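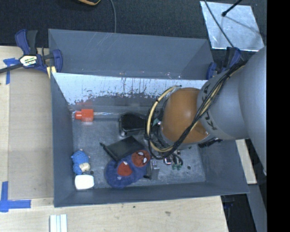
STILGATE, 6/21/19 – Investigators have frozen accounts and property linked to Prundard, a freight brokerage suspected of issuing false invoices for fuel that was never delivered.

Search warrants were carried out at 30 addresses, including the offices of two subcontractors, Godinho and Clerix. Officers seized 42 vehicles and 117 boxes of accounting records.

The company's former director, Gwenaël Tanguy, has been charged with tax fraud and false accounting. Tanguy denies the charges – a first hearing is set for July.

The inquiry covers more than 3,000 invoices. Suppliers holding unpaid Prundard invoices should contact the case office in writing.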